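Wrist camera or overhead camera for picking soft objects with a two-finger gripper?

Posted by ratchet_and_pawl in Robotics > Grippers and End Effectors

I'm comparing two camera positions for a tabletop picking task and the results don't agree with each other. The gripper has two black fingers. The arm stands beside a white table and reaches in over the edge. Objects are toy food, plates, a bowl, a cup and a ketchup bottle, plus one large black item on the right that the planner has to treat as an obstacle.

Controller is a Niskanen, camera driver is the stock Kusura one. I have logged 1,863 grasp attempts so far, split between the two camera positions. With the overhead camera alone, plates and bowls are located well. Soft items and anything lying on its side are missed sideways, usually by enough that one finger lands on the object.
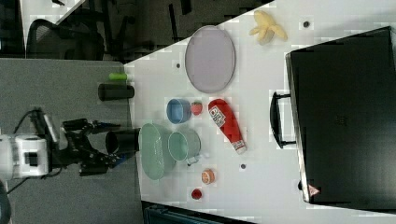 What I have already tried

Recalibrated the overhead camera twice using the dark marks on the tabletop as fixed points. Residual error was 3 mm, within what the fingers should tolerate.

Lowered the closing speed. It made no difference to the miss rate.

Swapped the gripper for a Ratier on loan. Fewer misses, but it has a wider opening, so I don't consider it a fair comparison.

Do I need the wrist camera for the last part of the approach, or is there something wrong in the overhead setup that I'm not seeing?

lowtorque

Use both. The overhead view picks the target and plans the path, and the wrist view takes over for the final correction. A 3 mm residual measured at the table surface says very little about the error at the height of the object. If your marks are all on the tabletop, you have calibrated one plane. A cup on its side has its widest point well above that plane, and a plush toy is taller still. Put a calibration target on a block at grasp height and measure again. I expect the residual will be larger.

The wrist camera has its own problems. At close range a soft object fills half the image or more, and the edge you want to measure is a fuzzy outline with no sharp corner anywhere on it. With a red plush ketchup bottle I stopped using the outline and tracked the label patch. Black lettering on white stays readable even when the toy is upside down, 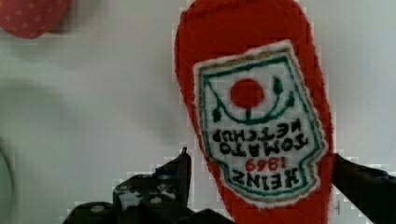 and the tracker doesn't care about orientation as long as you train it on rotated samples. Mask out the fingers before you run any detection. Dark fingers next to a saturated red object produce strong false edges, and heavy video compression makes this worse. If the Kusura driver lets you raise the bitrate, do that first.

One caution: a label tells you the pose of the label. On a soft body it can shift relative to the grasp center when a finger pushes the fabric.

gantry_mike

get a better gripper. I have a Sastavik and never had this problem

lowtorque

What are you picking with it? Rigid parts and plush are different cases.

5_axis_dropout

Agree with the first reply on calibration height. Two additions.

First, check finger occlusion in the overhead view. With the arm coming in from the left, the gripper covers part of the target and anything under or next to it. Your detector may be shifting the object center toward the part that is still visible. Log the detected center at every step of the approach and plot it. If it drifts as the fingers get closer, freeze the estimate before occlusion starts – I freeze at 66 mm from the target – and let the wrist camera do the rest.

Second, change one thing at a time. If the large obstacle is swapped between sessions, say a case one day and a toaster oven the next, the planner will choose different approach angles and your two sets of attempts can't be compared. Keep the layout fixed for each block, and run at least 5 grasps per object per camera before moving anything.
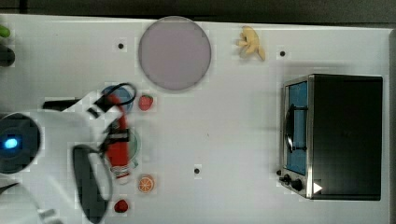 Overhead view, red bottle between the fingers, toaster oven on the right.

ratchet_and_pawl

Measured again with the target on a block. Residual at grasp height is more than double the table value, so that part is confirmed. The obstacle did change between sessions, and I'll discard those runs. Occlusion plot is next.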